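Duner Tabletop Board, Gray – item 2588

I wanted one big flat surface for my still life setups, and the Duner is the one I kept. The gray is soft and matte – no shouting behind the fruit! I've had mine since August and it lives on my work table.
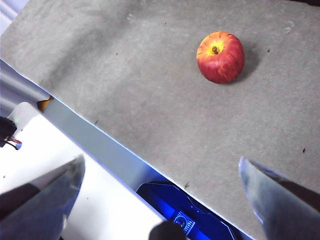 Duner board in gray, with one red apple.

Yes, it picks up specks and marks (mine has plenty), and I still love it. Ships from Stesar in 2 days, returns within 7.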